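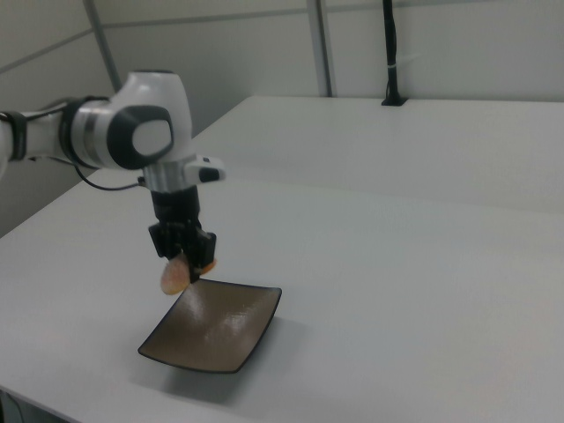 *White arm, black gripper, one flat peach-orange item held over the table.*

January 8, 2022

Walk cycle for the Stivby short, second day. Yesterday's version was on twos throughout and the contact poses read well enough in line test, but the hips drifted sideways between the down and the passing position. Traced it to the pegs. The top hole on the older paper has stretched and each sheet settles slightly to the left when flipped. Repunched everything from drawing 39 onwards and re-registered against the layout.

Drawing 40 scrapped and redone. The trailing foot was leaving the ground before the heel had lifted, so the leg appeared to snap. Put in a breakdown with the toe still planted and the knee leading. The coat now drags 2 frames behind the body, up from one, and settles on a longer cushion at the end of the stop. Shot it twice. Second pass on ones for the turn only, everything else left on twos.

Background for the Grorncombe street is still too busy behind the character. Values on the shopfronts are close to the coat, and the silhouette goes missing as he crosses the second doorway. Options are to darken the coat or lift the wall. Lifting the wall affects 4 other shots that share the same pan, so I will try the coat first. Colour notes are in the Mohmand folder with the older swatches, which need relabelling.

Software: Wodier crashed on export again when the exposure sheet had a held cel longer than the scene. Trimming the hold by a frame clears it. Reported this in July and had an automatic reply. Saving under a new file name before each export from now on, and keeping the line test as separate stills as well as the movie file.

Timing of the door slam changed. The sound peaks one frame after the picture, and moving the picture later looked soft, so I slid the track forward instead. Better. The dust drawings after it are still evenly spaced and float. They need a fast first drawing and then a long decay, with fewer lines in each one.

Scanner glass cleaned. There was a mark near the lower corner that had been showing up in the same place on every sheet of the rain sequence, and I had been painting it out by hand.

To do tomorrow: coat colour test on three stills, dust again, in-betweens for the turn, order punched paper. Check whether the pan still lines up at the join after the rescan.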